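Journal — 01/04/2022

Réveillé tôt. J'ai repris le tableau du budget avant le café, parce que la réponse à Pimo doit partir cette semaine et que je n'avance pas. La ligne « bras » est réglée, ce sera Henao, deux bras sur un châssis roulant, livraison en novembre si on signe maintenant. La ligne « préhenseurs » ne l'est pas. Barkard propose une pince à deux doigts, solide, facile à remplacer. Diluletti propose une main à doigts articulés, trois fois plus chère, avec 11 semaines de délai et un contrat d'entretien obligatoire. J'ai demandé les deux devis par écrit, je n'ai que celui de Barkard. 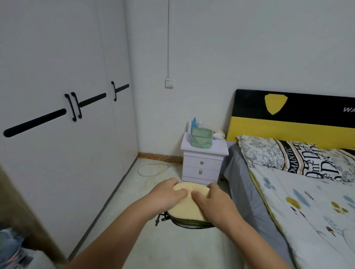

Le choix des préhenseurs dépend des objets qu'on mettra dans le cahier des charges, et j'ai repoussé cette liste trop longtemps. Les boîtes et les flacons ne posent pas de problème, la pince de Barkard les prend. Les textiles souples, c'est autre chose. Une pochette ronde à dessus molletonné, avec sa fermeture éclair sur le tour, se creuse dès qu'on appuie dessus, et il faut les deux mains pour bien la tenir. Avec deux doigts rigides de chaque côté, je ne sais pas ce que ça donnerait. J'ai noté « textile souple, deux mains » dans la colonne des cas difficiles, avec un point d'interrogation pour le prix. Il faudra aussi prévoir des embouts en silicone, à changer tous les 7 mois d'après la fiche de Barkard. Ce n'était compté nulle part.

Après-midi sur les frais annexes. Transport, assurance, une prise supplémentaire, une batterie de rechange. J'ai mis de côté 50 heures pour l'installation et les réglages, c'est sans doute trop peu. La formation est comprise chez Henao, pas chez Diluletti. Si on prend la main articulée, il faut renoncer à la deuxième batterie ou décaler le châssis à l'année prochaine. Je n'aime aucune des deux solutions. 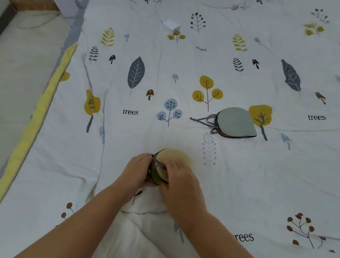 Louer d'abord, m'a-t-on répondu chez Pimo quand j'ai appelé en fin de journée, et n'acheter qu'après un essai sur nos propres objets. Leur idée est de prendre les deux préhenseurs en location pendant 3 mois et de déduire les loyers du prix d'achat, à condition que les fournisseurs acceptent. Barkard accepte, c'est écrit au dos du devis. Pour Diluletti, il faut que je rappelle.

J'ai ajouté une colonne « location » au tableau. Le total baisse pour cette année et remonte pour la suivante. Couché tard, devis rangés dans la chemise verte.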